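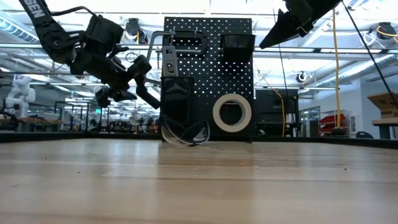
*Pegboard and front table, as discussed under item 2.*

**Craddock shared workshop - users' meeting, 6th September**

Present: six bench holders, plus the bookkeeper. Apologies: two, both by email.

**1. Minutes of the June meeting**

Agreed with one correction. The shelf order was placed with Lumska, not Bromulska. Bromulska only sent a quote.

**2. Pegboard and front table**

The pegboard stays behind the front table. A move to the side wall was suggested in June and has been dropped, as the wall would need new fixings and the table would lose its nearest tool storage.

Layout of the board was gone through. Agreed:

- The clamp stays near the top, on the left, with the open-topped black bin to the right of it.
- The bin is for small items in use that week. It gets emptied at the end of the month and anything unclaimed goes in the odds box.
- Masking tape hangs low on the right. One roll on the board at a time, spares in the cupboard.
- The black pouch stays on the left side. Whoever uses it puts it back on the same side.

Safety glasses were discussed at some length. The clear pair is on the table at the foot of the board. Two members want glasses kept there so they are the first thing to hand. Others pointed out that lenses scratch on a wooden top, especially with grit on it. Agreed to fit a hook for them low on the board, to the left of the tape. Until then they stay on the table.

The tabletop has small dark specks on it again. It is to be brushed down at the end of each session, with the soft brush only. A request to oil the wood was put off to the next meeting. One member has used Fitard oil at home and will bring what is left of the can for a test on the underside.

**3. Storage rack and boxes**

The red bins on the rack need labels. Labels go on the front, in capitals, large enough to read from the front table. One bench holder offered to print them and will send a list round first so people can say what they keep where.

Open cardboard boxes are not to be left on the wooden tables for longer than a session. Anything arriving in cardboard is to be unpacked, and the box flattened or taken home. The open box at the far right has been noted and will be dealt with before the next meeting.

The black cabinet stays where it is. Its key is on the usual nail.

**4. Cables**

The hanging yellow cable near the cabinet was raised. Agreed to ask the building office whether it can be clipped back to give more room for carrying long boards past. The second yellow cord is to be looked at on the same visit.

**5. Money**

Balance stands at $900. Spending agreed:

- $200 for the remaining Lumska shelves
- $90 for hooks, labels, tape and two more pairs of safety glasses

The bookkeeper asked for receipts within the month - several from June are still missing.

**6. Any other business**

The broom has been found. The dustpan has not.

Bench holders are reminded to sign the sheet by the door when they leave as well as when they arrive.

**Actions**

- Fit hook for glasses: bench 4
- Label list and printing: bench 2
- Letter to building office about cables: bookkeeper
- Clear the cardboard box: bench 5
- Oil test on underside of table: bench 1

Next meeting to be set by email once the shelves have arrived.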